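Ticket 29 – Undevitz storage tub, long pink, lid does not close
Status: open
Ordered from: Kilach web shop
Opened: 26 Jun 2021

Problem as reported
We bought two of the long Undevitz tubs for the drawing room at Faulkner. One is fine. On the other one the lid clicks at three corners, but the fourth corner jumps up again after a short time. We keep pencils in it, so there is no heavy weight inside.

What I have tried
1. Took the lid off and turned it round. The same corner of the tub stays open, so I believe the fault is in the tub and not in the lid.
2. Changed the lids between the two tubs. The good tub closes with both lids. The bad tub closes with neither.
3. Washed the rim with warm water and washing-up liquid, and dried it with a cloth. No change.
4. Put the tub on the light wooden table, which is quite flat, and pressed on each corner. It did not rock.
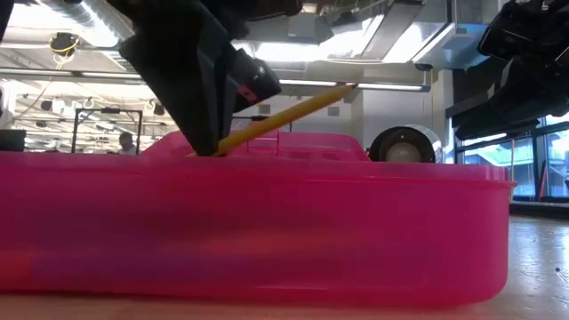

After this I laid a ruler across the two long sides, first near one end and then near the other. At the bad corner there is a small gap under the ruler, thin as a coin. I could not find any crack there with my fingernail.

Reply from Kilach shop, copied from e-mail
"Please fill the tub with warm water from the tap, not boiling, leave it for 2 hours, then close the lid and put some books on top for one night. If the rim is still bent, we will exchange the tub."

Result
Done as written. In the morning the corner was closed, but at lunch it was up again. I repeated it one more time with heavier books – same result.

Other notes
The label says the tub holds 100 pencils standing in the inner tray. We do not use the tray, so I don't think it has to do with the lid. The older tub from Drorkberg never had this problem, but it is shorter and the plastic is thicker.

Next step
Asked for the exchange, only the tub, we keep the lid. Shop says the colour is out of stock until July. We will wait for the same pink. Please leave the ticket open until it comes.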